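Clearing the Table When the Table Has Become the Kitchen

Every kitchen has one flat surface that attracts everything. In our last apartment it was the top of the refrigerator. Now it's a white table, bought on the theory that white would shame us into keeping it clear. It has not. White shows every crumb, and we have learned to live with being informed.

The first tip is to start with whatever plugs in. People begin with the small stuff because it feels like progress, and then twenty minutes later they're shoving a toaster oven across a row of nicely lined-up spoons. Pick the spot for the big thing first and build the rest of the table around it. Ours goes on the right, because I'm right-handed and like to burn my dominant side.

Give a toaster oven room. The manual for our old Grudthorpe wanted 3 inches on every side, and the manual was correct, as I found out by way of a bread bag. Read yours, even if it's been in the drawer since the day you brought it home. And keep the door side clear, so there's somewhere to put a hot tray while you look for the other oven mitt.

Next, cords. A cord lying across the middle of a table will find a mug sooner or later. Run it along the back and hold it with a twist tie. If your table has holes in the top, don't assume they're wide enough for a plug. They rarely are. They are, however, exactly wide enough for rice. 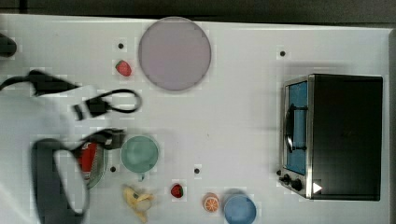
Mugs and plates come after that. A big plate left out is a parking space, and things will park on it: keys, a receipt, half a lemon. Either eat off it or put it away. Mugs get one spot, near the coffee, and any mug found elsewhere goes straight to the sink without a hearing.

Play food needs its own bin, on a shelf a child can reach. I resisted this for a long time and kept dropping plastic fruit into the real fruit bowl, where it looked better than the real fruit and lasted longer too. A shallow bin beats a deep one. With a deep one the whole harvest gets dumped on the floor to find one strawberry.

Last, the wiping. Warm water and a drop of dish soap will do for most white tabletops. I once paid for a bottle of Engström surface cream that smelled like a dentist's office and cleaned like warm water and a drop of dish soap. For coffee rings, make a paste of baking soda and water, leave it on a few minutes, and rub gently with a soft cloth. Try it on a corner first. Dig crumbs out of holes and seams with a dry toothbrush before the wet cloth goes anywhere near them, or you'll be making dough.

Do the whole job before dinner. After dinner you will only move it all to the left.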